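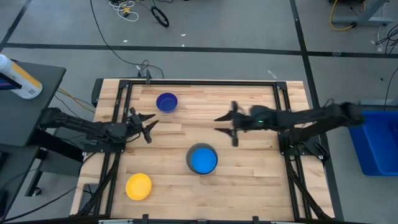
Im September hatte die Firma Kalto ihre Versuchshalle in Clirkham für Besucher geöffnet, und ich war für unseren Arbeitskreis Maschinensicherheit dort. Mich interessierte vor allem, wie ein kleiner Betrieb die Regeln für kollaborierende Roboter im Alltag umsetzt. In der Norm steht viel über Kräfte und Abstände, aber wenig darüber, wie man einen Arbeitsplatz einrichtet, an dem täglich umgebaut wird. Die Anlage mit den zwei Armen, die sich über einem Holztisch gegenüberstehen, war dafür ein gutes Beispiel. Auf dem Tisch liegt nur, was zur Aufgabe gehört, hier ein paar runde Schalen und ein grauer Behälter. Auf dem Boden sieht es anders aus, dort verlaufen Kabel in mehreren Richtungen, und darüber wurde in der Gruppe gleich gesprochen.

Durch die Halle führte uns Lemlem Jemal, die bei Kalto für die Arbeitssicherheit zuständig ist. Wir waren 11 Personen, überwiegend aus dem Maschinenbau, dazu zwei Kollegen von einer Berufsschule. Vor dem Rundgang gab es eine Unterweisung von einer Viertelstunde mit Unterschrift. Schmuck und lose Bänder mussten abgelegt werden, auch die Besucherausweise trugen wir deshalb als Clip an der Jacke.

Die Hausregeln umfassen vier Seiten und hängen in der Halle aus. Die wichtigsten Punkte habe ich mitgeschrieben:

Solange ein Arm unter Spannung steht, greift niemand über die Schienen des Tischrahmens.
Wer Teile umlegen will, hält beide Arme an und sagt das laut an.
Eine Person bedient, eine zweite steht am Not-Halt. Allein wird nicht gearbeitet.
Nach jeder Änderung an Greifer oder Programm läuft die Aufgabe zuerst mit reduzierter Geschwindigkeit.
Werkzeug, Flaschen und Dosen kommen auf den Beistelltisch, auf der Arbeitsfläche haben sie nichts zu suchen.

Die reduzierte Geschwindigkeit liegt bei Kalto bei 145 Millimetern pro Sekunde. Der Wert ist selbst gewählt und stammt aus der eigenen Risikobeurteilung. Ankit Ahuja, der die Steuerung betreut, erklärte dazu, dass man anfangs höher gelegen habe. Bei zwei Armen mit gemeinsamem Arbeitsraum sei aber die Klemmstelle zwischen den Greifern maßgeblich, und die Bediener hätten sich mehr Zeit zum Reagieren gewünscht.

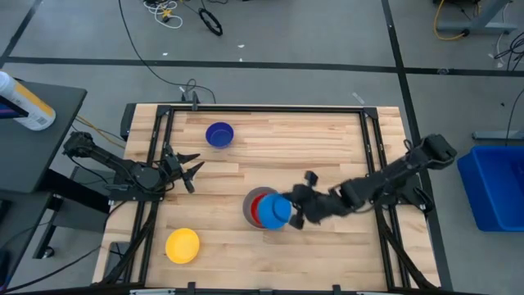

Für das Stapeln gelten zusätzliche Vorgaben. Es darf immer nur ein Arm am Stapel arbeiten, der andere wartet mit geöffnetem Greifer auf seiner Seite. Schalen werden am Rand gefasst. Verwendet werden nur Gegenstände, die auf einer Liste freigegeben sind, Glas und Keramik sind ausgeschlossen. Fällt ein Teil herunter, bleibt es liegen, bis beide Arme stehen.

Zur Dokumentation führt der Betrieb ein Prüfbuch je Anlage. Nach 1000 Betriebsstunden werden Greiferfinger, Kabel an den Gelenken und die Verschraubungen des Rahmens kontrolliert, der Not-Halt vor jeder Schicht. Wir durften im Prüfbuch blättern. Die Einträge waren lesbar und mit Kürzel versehen, nur bei den Greiferfingern fehlte mir ein Maß, ab dem getauscht wird. Frau Jemal hat das notiert.

In der Fragerunde ging es dann noch einmal um den Boden. Vitalii Pasichnyk aus unserem Arbeitskreis hielt die frei liegenden Leitungen für den schwächsten Punkt der Anlage und schlug Kabelbrücken vor. Kalto will die Leitungen bei der nächsten Umstellung bündeln. Einen Termin gibt es noch nicht. Diskutiert wurde auch, ob Klebeband auf dem Boden als Kennzeichnung genügt oder ob ein Laserscanner nötig ist. Nach Auskunft von Herrn Ahuja hängt das an der Risikobeurteilung der jeweiligen Aufgabe, für die leichten Teile sei man ohne Scanner ausgekommen. Ich hätte dazu gern die Messprotokolle gesehen, sie lagen an diesem Tag nicht vor.

Die Unterweisungsvorlage dürfen wir mit Quellenangabe übernehmen. Neelam Mittal passt sie an unsere Verhältnisse an und schickt den Entwurf an die Mitglieder. Wer beim nächsten Besuch mitkommen möchte, voraussichtlich bei Renia, meldet sich bitte bei ihr.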